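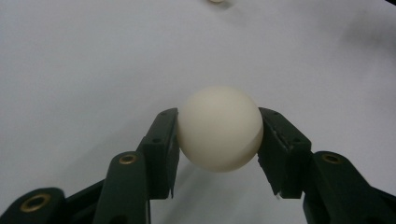 Kasun Saha

Duluno Umkehrosmose-Filter: Einbau unter der Spüle

4. Anschluss an die Kaltwasserleitung

1. Eckventil schließen und den Hahn öffnen, bis kein Wasser mehr nachläuft.
2. T-Stück zwischen Eckventil und Schlauch setzen. Handfest anziehen, dann eine Vierteldrehung mit dem Schlüssel.
3. Blauen Schlauch bis zum Anschlag einstecken -- er sitzt, wenn er sich nicht mehr herausziehen lässt.
4. Eckventil langsam öffnen und alle Verbindungen prüfen.

Achtung: Kein Hanf an den Steckverbindern verwenden.

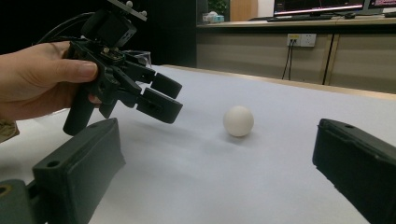

Wie lange muss vor dem ersten Gebrauch gespült werden?
Zwei volle Tankfüllungen ablaufen lassen, das dauert je nach Leitungsdruck ungefähr 5 Stunden. Erst die dritte Füllung trinken.

5. Filterwechsel

1. Zulauf schließen, Tankhahn zudrehen.
2. Gehäuse mit dem beiliegenden Schlüssel lösen. Eine Schüssel unterstellen.
3. Dichtring abwischen, dünn mit Silikonfett bestreichen und wieder einlegen.
4. Neue Kartusche (Bestellnummer 1065) einsetzen und das Gehäuse von Hand zudrehen.

Hinweis: Bei Geräten mit Venter-Kopf ist das Gewinde linksgängig.

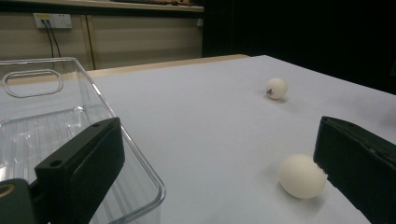
Lesego Adams schreibt dazu, bei ihr habe der Dichtring nach dem Wechsel im März getropft, bis sie ihn noch einmal herausgenommen und die Nut gereinigt habe. Seitdem sei das Gehäuse dicht.

Tropft es danach weiter, den Ring ersetzen. Das Gehäuse nicht mit Gewalt nachziehen.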